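# The Harbor Rules

Linnea Midtbø had been married to Ottar Hägglund for eighteen years before he brought out the orange tape.

He laid it on the pale table himself, on his knees on a chair, with his tongue between his teeth. Inside the tape was the harbor. Outside the tape was, he said, everything else. The blue tray was the dock. He had wanted a real dock once, on the water at Zurkulham, but the man selling it had asked for 4,000 more than Ottar had, and Ottar had gone home and opened a drawer.

"It isn't straight," Linnea said.

"Coastlines aren't." 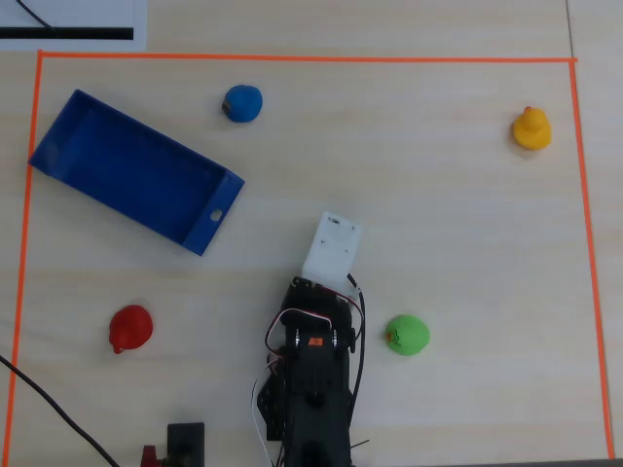 She went to make coffee. When a man of his age takes up harbors, you can argue or you can make coffee, and she had argued about the canoe.

By the time she came back there was a set of rules, written on the back of a seed catalog. Ducks were to be docked by nightfall. No duck was to cross the tape without a word from the harbormaster. The harbormaster was Ottar. There was also a deputy, and she was sorry to read her own name there, spelled wrong.

"What does the deputy do?"

"Inspects."

So she inspected. She found the dock sound but unpopular. The green duck looked like someone waiting for a bus. The red one she had never trusted. The yellow one had belonged to Torunn Kvam next door, who had lent it in December and had been asking after it ever since, first in person and then by postcard, although their front doors were thirty-two steps apart.
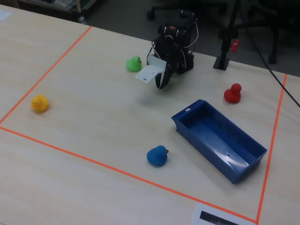

*The harbor on inspection day. Dock vacant.*

Linnea wrote "vacant" in the log and underlined it. Ottar read it over her shoulder and breathed through his nose.

"They come in on their own," he said. "You have to give them time."

"They're rubber, Ottar."

"I know what they are."

He said it with such dignity that she went out and watered something. Through the window she could see him bent over the table, moving the dock a little, the way he moved the sofa every spring and then moved it back. Maj-Britt Sandberg, passing with her shopping, stopped at the fence and asked if he was well. Linnea said he was in shipping now. Maj-Britt said her brother had gone into shipping and it had ruined his back.

That evening Linnea sat down with the good pen. Torunn was owed an answer, and a deputy ought to be able to handle the mail.

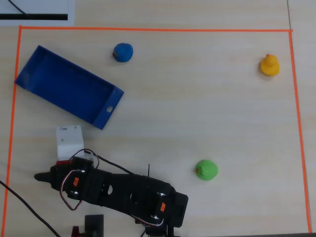
**Zurkulham, June 21, 2025**

Dear Torunn,

Thank you for your postcards, all of which have been filed. I regret that the yellow duck can't be released at present. It is in the harbor, in good health, and refuses to dock. Under the rules it may not leave until it has docked, and it may not be carried to the dock, as that would be piracy. I did ask.

You are welcome to visit. Bring cake and stay outside the tape.

I should warn you that he is looking for a lighthouse keeper, and that he has always spoken highly of your eyesight.

Yours,
Linnea Midtbø (Deputy)

P.S. If you still have the pepper mill, the tall one, hide it before he sees it.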